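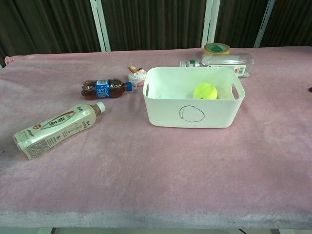 Figure 4.1 A tennis ball in a plastic basket, on a plush cloth. Three very different surfaces, and all three can be made from the same family of materials.

Chapter 4
Fibers, Fuzz, and Felt: How Soft Surfaces Are Made

Run your hand over the sleeve of a sweater, then over a bath towel, then over the seat of a bus. Your fingers can tell them apart in an instant, even with your eyes closed. What are they picking up? Mostly it is the length of the fibers that stand up from the surface, how close together they grow, and how easily they bend. Textile workers call that standing layer the pile, and this chapter is about pile in all its forms.

In Chapter 3 we followed yarn through the loom and learned how warp and weft lock together into a flat cloth. Flat cloth is wonderful stuff, but it is only the start! Add a third set of yarns, let them loop up out of the weave, and you have terry. Slice the tops off those loops and you have velvet or plush. Skip the yarn completely, press a mass of wool with heat and water until the fibers grab each other for good, and you have felt, which may be older than weaving itself.

The covering on a tennis ball is a nice case because it borrows from both worlds. It usually starts out as a woven cloth with wool and nylon in it, and then the surface is brushed and raised until the weave can hardly be seen. We call it felt, and players call it felt, but a weaver would want to argue the point. You will get to argue it yourself in Section 4.3.

Why pile changes color

Look at a plush blanket that someone has just sat on. Some patches seem darker than others, though the dye is the same all over. Where the fibers lean toward you, you look down into the tips and less light comes back. Where they lean away, you see their shiny sides and the cloth looks pale. Stroke the blanket the other way and the patches trade places. The mills at Skesevside made good use of this - their pressed plush had leaf patterns with no second color in them at all, only fibers flattened in different directions by a heated roller.

How dense is dense?

Pile is often measured in tufts per square inch. The Clolden sample book, which we will use all through this chapter, runs from a loose rug at 30 tufts to a furniture velvet at 300. The middle of the book, near 80, is where you find the cloths that feel springy under the palm. Try to guess the number by touch before you read the label. Most students are far off on the first page and surprisingly good by the last.

Words to know

pile, nap, tuft, terry, plush, felting, raising, shearing

Before you read on

Find two fuzzy things at home and look at them under a hand lens. Can you see a backing cloth? Are the fibers looped or cut? Write down what you notice and keep the page - you will need it for the Sala test in Section 4.2, where we rub each surface and watch how it wears.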